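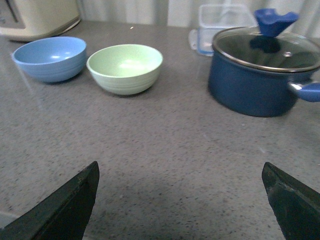 ## Kitchen corner: sorting the shared shelf

Quick one this month, I'm typing it between the school run and a dentist's appointment, so forgive the state of it.

The upstairs kitchen at Pindilthorpe is back in use. Worktop cleared, shelves wiped, cupboard by the window finally has a door that shuts (thank you Wichai Klinhom, and thank you to whoever lent him the drill). What's left is working out what we keep. Paweena Chuensuk and I went through the lot one evening in July and had 3 boxes of stuff to go by the end of it. Mostly lids. Lids for what, no idea.

Keeping:

- the pale blue bowl and the green one. Right size for porridge, or for beaten egg, or for the bits you chop before you start. Please don't take them down to the garden for the slugs again
- the dark blue saucepan, with its lid
- clear plastic food box with the clip. Leftovers only, name and day on a bit of tape
- the big colander, though one foot is wonky

Going:

- the brown casserole, cracked right through
- odd lids, see above
- the second tin opener, which never opened a tin in it's life

If any of that is yours and you want it back, it's in the hall untill the end of the month. After that Myrto Spanos is taking it to the tip on her way to her mum's.

### About the saucepan

Had a few questions so here goes. Yes it's for everyone. Yes it can do soup for the Tarkitero lunch, but not for all of us at once - do two batches or bring a second pan. Rice is fine. Kulap Inthanon does hers with the lid on the whole time, 12 minutes on the lowest ring, then off the heat and left alone. I've copied her and it works.
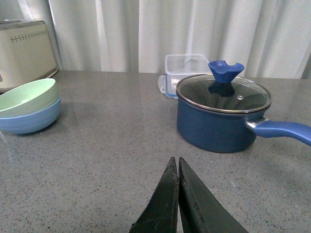

Milk is where people come unstuck. Low heat, stir it, stay in the room. Somebody left a pan of custard going in the spring and I was at that sink with a scourer for 30 minutes. No names. You know.

Also please:

- lids go back with their pans, same shelf, knob up
- pan handles turned in over the worktop, we've got small children running through at lunch
- dry things before they go in the cupboard. That cupboard smells enough already
- wipe the worktop when you're done. The speckles hide crumbs very well but the ants find them

### Wanted

Wooden spoons, two or three, not burnt. A washing-up bowl. Tea towels, any number, we seem to eat them. If you've a small frying pan going spare Apinya Wongsuwan would like a word, she's doing the pancakes at Jitpraphai and expects 60 people. Sixty! With one pan. She can collect, evenings are best.

Next cooking session is the usual time, doors at half past ten. Kulap is doing a noodle soup, bring your own spoon and something green to put in it - spring onion, spinach, whatever's going over in the fridge. Sign up on the sheet by the kettle, and write so we can read it please, last month we had someone down as "Brim".

Rota's on the back page. Swaps to Paweena, not me.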